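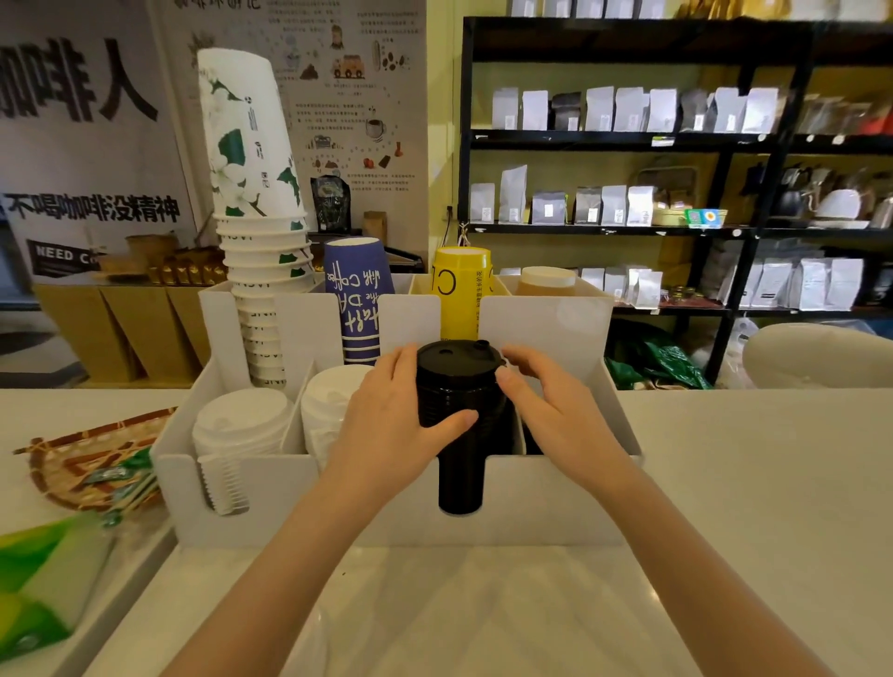
Closing a cup by hand: left hand on the cup, right hand on the lid.

Automation > Countertop Kits > Setup Guides
Print this page | E-mail this page

Teaching the Skulis Lid Kit to Close a Cup

The Skulis kit from Clutenura is a small two-arm set for coffee counters. You don't write a program for it. You show the job with your own hands, the kit records it, and afterwards the arms repeat it. I installed ours in February in our shop in Widorberg, and I write this page because the booklet in the box is very short about the teaching part.

Before you start

Mount the base plate and let the kit finish its self-check. The light must be steady green. If the display shows code 1624, the recording unit has no connection with the arms, so push the gray plug again and restart.

Put the cups and lids where they will stay every day. I made the mistake to teach first and tidy the counter later, and I had to repeat everything. A tray with separate compartments is a big help, one kind of cup or lid in each.

Step 1. Do the job slowly

Open Teach and choose New Task. Take a cup, set the lid on it and press the rim down with the other hand. One recording can be up to 60 seconds long, so there is no hurry. Keep your fingers away from the sip opening, and don't lean over the cup.

Press one side of the lid first, then go with the hand to the opposite side. When I pressed in the middle only, the arms learned this too, and the lids came off at the back.

Step 2. Show how to pick one lid

Picking from a stack needs its own task. Hold the stack with one hand and separate the top lid with the other. Dome lids are more difficult than flat ones — they sit deep in each other and the gripper likes to bring two. 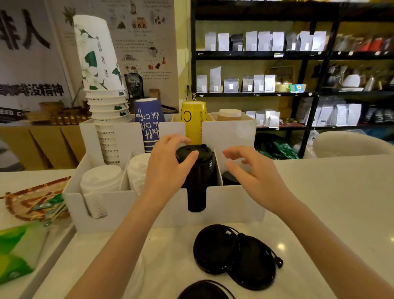
Skulis support told me by phone that most double picks come from a stack that is too high, and that I should fill the compartment only halfway before I teach and keep it so during work.

I followed this and it became much better. In the pick task you can also set Grip Force. The factory value is 55. I went down in small steps until the second lid stayed behind, and I write my value on a sticker next to the base plate, as an update can put it back.

Step 3. Repeat with changes

Record the same task eight times. Between the recordings turn the cup a little, or move it to the side by the width of a finger. If all recordings are the same, the arms will be lost when a cup stands a bit wrong.

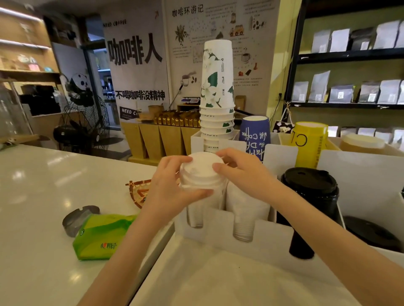 Make a separate task for each lid type, also when they look similar to you. The menu lets you copy a task and rename it, but the copy keeps the old press depth, so open it and record the last part again.

Step 4. Test with empty cups

Choose Run Slow and let the arms work with empty cups first. Turn each closed cup on its side and pull the lid lightly. After that try it with cold water. Hot drinks come last, and stay beside the Stop button for the first morning.

To delete a bad recording, hold its name in the list and choose Remove. The other recordings of the task are not touched.

Page updated Wed 18 March
Contact | Copyright Widorberg Counter Notes | Back to top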